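Department of Applied Engineering
Final Project Report, Group 14
Can a Machine Tidy Up? Sorting and Clearing as a Test of Household and Shop-Floor Readiness

1. Purpose

This report presents the findings of a one-semester student project on the present state of machine help with ordinary chores. The group was asked to choose a class of work done both at home and in small workplaces, to describe what the work requires, and to judge whether a machine could be trusted with it today. The class chosen was tidying: clearing a surface, grouping like items, and returning goods to the place where they belong.

Two sites agreed to let the group observe daily work. The first was the packing room at Clernen, a mail-order supplier of craft goods. The second was a shared student kitchen in the Hastby residence hall. Laboratory work was carried out under the Stolanholm teaching program.

2. What the Work Requires

At both sites, staff and residents described tidying as simple. The group's notes suggest otherwise. A packer at Clernen clearing a returns table makes a new decision with almost every item: whether it is damaged, which bin it belongs to, whether it can be stacked. Many of these decisions are made while the hand is already moving. In the Hastby kitchen, residents moved several items at once, used a forearm to sweep crumbs, and nudged a pan aside with a wrist in order to reach a cup behind it.

The group divided the work into three abilities. The first is recognizing what is on the surface. The second is choosing what to do with it. The third is the physical act itself, which includes pushing, sliding and turning as well as picking up. Much of the public discussion deals with picking up alone. In the kitchen, however, a large share of the useful motion was pushing.

3. Tabletop Study

Full chores proved too varied to study in one semester. The group therefore reduced the problem to a board, a set of colored blocks, and an arm ending in a plain rod. The rod cannot grip. It can only push, so each block must be moved across the board by contact from one side. Typical instructions were to bring blocks of one color together, to separate two blocks that were touching, or to move a named shape toward a corner.

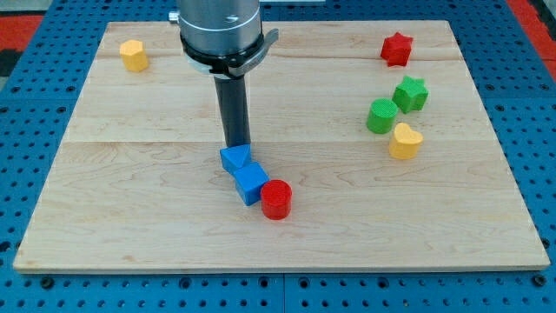
The shape of a block matters a great deal in this kind of work. A cylinder may roll or slip past the rod if it is pushed off center, while a star can catch on its neighbor and drag it along. Blocks that touch one another are a further difficulty, as a push meant for one is passed on to the next. A person corrects for this without thought. A control program must notice the unwanted motion, stop, and choose a new point of contact.

The planning software used, Pugh, treats every push as a separate decision and checks the board again afterward. This is slow, but it limits the damage done by a single poor choice. The group set a limit of 8 pushes for each instruction during early trials and later found this too strict for crowded layouts.

4. Findings

The group concludes that machines are closer to readiness on the shop floor than in the home. At Clernen, the tables are level, the lighting is steady, and the range of goods is known in advance — more than 1000 items, all of them listed. None of these conditions held in the Hastby kitchen, where liquids, soft packaging and glass were present together.

The group does not recommend unattended use at either site. A supervised trial on the Clernen returns table, limited to rigid items, would be a reasonable next step.

5. Further Work

A second group will take over the equipment in November. It is advised to add soft and uneven objects early, and to record failed pushes as carefully as successful ones.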